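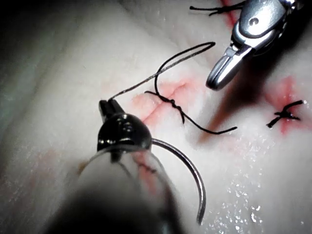
24/02/2026
Rizwan Dhanial
2 min read

Back from Zellholm. Posting a few notes on where we stayed, as people asked.

We had booked the Tunstall, near the station. When we arrived the desk said our floor had no heating and they were moving us to their other place, the Trenton, for the same price.

The Trenton is a 6 minute walk, uphill. With a pushchair and two cases it took us a good deal longer.

Room was bigger than the one we'd paid for. Two proper beds, a kettle, a bath. The window looks onto the tram depot and the first trams leave at 5. Ask for the courtyard side.

Breakfast wasn't included after the move, though it had been at the Tunstall. I showed them the booking and they put it right — took one phone call.

Deposit was 80 at check-in, held on the card. Mine came back the day after we left.

Booked through Zultow. Their app still showed the Tunstall for the whole stay, so keep the paper the desk gives you. The airport shuttle went to the wrong hotel for the same reason.

Would I stay again? Yes, in November when it's quieter. More than 2,000 people were in town for the choir festival and every café near the square had a queue.

Tram tickets are cheaper from the machine than from the driver. It takes cards, no notes.

Recent posts
Zellholm by night train
Packing for a week with a toddler
Is the Zultow app worth having?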